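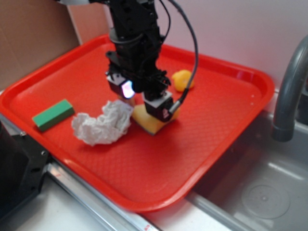 红色托盘,内底有菱形细纹。

### 1/7
Wodatwood气候行动中心现就“铁路优先”差旅计划的执行情况作如下通报。该计划面向中小企业及社会团体,旨在减少短途航空出行产生的碳排放。

### 2/7
截至本期统计,共有59家单位签署承诺书,其中39家已将相关条款写入内部差旅制度,其余单位仍在履行审批程序。各单位名单可在本中心网站查阅,每月更新一次。

### 3/7
承诺书的核心条款如下:凡铁路可在六小时内到达的目的地,原则上不再报销机票。因健康原因、照护责任或铁路停运须乘坐飞机的,由部门负责人书面批准,并留存记录备查。

### 4/7
签约单位Runico的行政主管Oona Nieminen表示,制度施行初期,员工主要担心路途时间能否计入工时。该单位现已明确,工作日内的乘车时间按正常工时计算,夜间列车另给予半天调休。

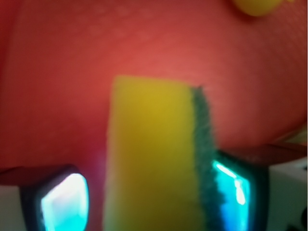

### 5/7
部分单位来函询问排放数据的核算口径。本中心统一采用“人次·公里”方法,往返分别计算,中转航段逐段计入。填报表格已由Corentin Jacquet修订,旧版表格自九月起停止接收。单位自行购买的碳抵消额度请在附表中单独列明,不得从总量中扣减。

### 6/7
针对签约单位的线上说明会将于九月举行,上午10时开始,时长40分钟,由Aicha Lamrani主持。Desamus将派员介绍跨境车票的集中采购流程。会议提供文字记录,会后发送至各单位联络人邮箱。

### 7/7
尚未签约的单位可向本中心索取承诺书文本及差旅制度范本。范本目前有中文、英文和法文三种版本,阿拉伯文版由Essam El Ouafi负责审校,完成后另行通知。有关事宜请在本帖下留言,或通过网站联系表格与会员事务部接洽。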